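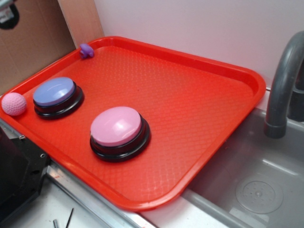 Bench two, the orange tray with the blue and pink buttons. Ball at the left rim.

April, bench notebook, Mirkska cell
Entered by Povilas Kļaviņa

Fault again. Task is the one we have all grown to love: go to a button, press, back off, wait 3 seconds. The arm went to the button, pressed, and then kept on pressing with great commitment. Force limit should have tripped it. It did not trip. I hit the stop at the pendant and the tray had slid toward the sink by then. 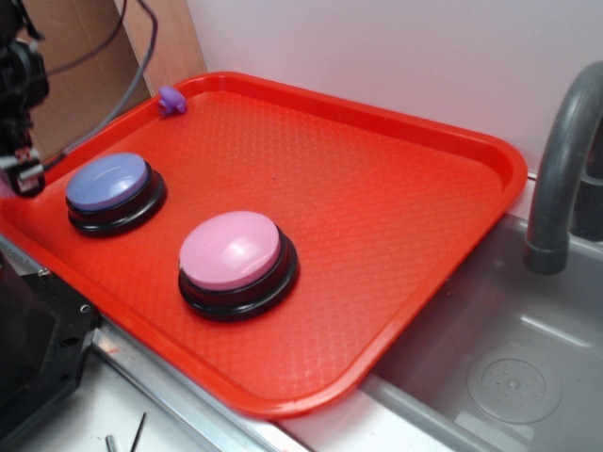

First suspect was the height value. Someone (me) set the press depth from the countertop and forgot that the tray has a floor of its own. So every press was asking for 5 mm more than the button had to give. Corrected in the Tarna config, old value left in as a comment so I can be ashamed of it later.

That explains the pushing. It doesn't explain the limit. Went through the log and the force reading sits at one flat number for 60 samples, then wakes up and reports something huge. Stale data, in other words. The watchdog is supposed to catch stale data. The watchdog timeout was 300 ms in the manual and blank in our file, and blank is apparently read as "whenever you like."

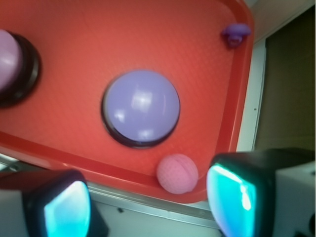
Put the timeout in by hand and pulled the sensor plug on purpose with the arm parked high. It stopped at once. Did it again to be sure, same result. Then reseated the connector, which had more wiggle than I care for. Aivar to look at strain relief on the gripper cable before anyone runs this unattended, and yes, that includes lunch.

Until then: speed stays low, one hand near the stop, no fingers in the tray.

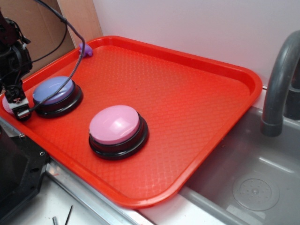 Gripper over the third button, cable lying across the blue one.

Still open: why a blank field passes the startup check at all. Filed it under Nultgate. Tray needs a clamp.

Comments

Aivar Luik: It was the cable last time too. I said so last time too.

Povilas: You said it was the power supply.

Aivar Luik: The power supply has a cable.

Org bench: can we have our clamp back when you find it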